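Is hand-held gripper teaching worth it, or should we just drive the arm remotely?

Posted by Safta Oprea
11/05/2021

We have one arm at our shop (a used Camargo, six joints, two-finger gripper) and the boss wants it folding cloths by spring. Napkins and small table covers, all square. I've been told to collect the demonstrations.

The sales guy says we should skip remote control and buy a pair of hand-held grippers with marker cubes on them. You hold one in each hand, fold the cloth yourself, a camera tracks the cubes, and the robot is supposed to learn from that. He says anyone can be trained on it in 15 minutes. He also said that about the last thing he sold us.

So far I've recorded 29 folds by remote control with the Gallon software and it is painfully slow. Maybe a third of them are any good. Before I ask for money, has anyone gotten a robot to do real work from hand-held demos? I don't mean a video of one good fold. I mean day after day.

3 replies

Groltadska
Depends what you call real work. I did 274 demos with hand-held grippers last April, all on cotton squares, one fold corner to corner. Recording was a lot faster than remote control, I'll give them that. Then I threw out almost 40 percent because the camera lost a cube. It happens when you turn your wrist over at the end of the fold, and everybody turns their wrist over at the end of the fold. You have to unlearn it.

The other thing that got me was speed. Your hands are quicker than the arm and they reach places it can't. I had beautiful demos that the arm could not physically follow. Check your recordings against the joint limits the same day you make them. Don't wait until the end of the week like I did.

Also, you have one arm. If you fold with two hands, what is the robot supposed to do with the other half of the demo? Ask your sales guy that one.

campfire_lou
just use remote control its more accurate. we never had a problem with it

Tastereck
I wouldn't go as far as the reply above me. Remote control gives you motions the arm can do, because the arm did them. It also gives you an operator who can't feel the cloth and stops to think every two seconds, and the robot will happily learn the stopping. I've watched an arm hover over a towel for 5 seconds because the person who taught it used to.

What I'd do before spending anything:

Borrow a pair of hand-held grippers for a day. If the seller won't lend them, you've learned something.

Use one cloth and one fold. Leave it flat, but change the angle between takes. If every demo starts with the edges lined up with the table, the robot will fall apart the first time a cloth comes in crooked.

Pick a cloth with a pattern you can see from above. Plain white on a pale table gave us no end of trouble. We work on the floor now, with a checked cloth on a dark surface.

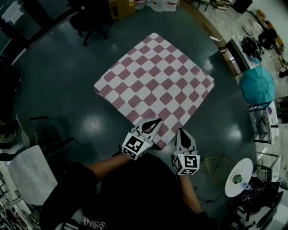 Hand-held grippers at the near side of a checked cloth, marker cube on each.

Keep both cubes facing the camera the whole way through. Watch the playback every ten takes or so and toss the bad ones right then.

Hold back a few cloths you never demonstrate on and test with those. Any seller can show you a robot folding the same cloth it was taught on. Ask to see a different one, put down by you, at whatever angle you like. Ours still gets thin napkins wrong more often than I'd admit to a customer, and I would not promise your boss spring.

Groltadska is right about the second arm, by the way. Either get another one or do all your demos one-handed, and one-handed folding looks silly and takes practice.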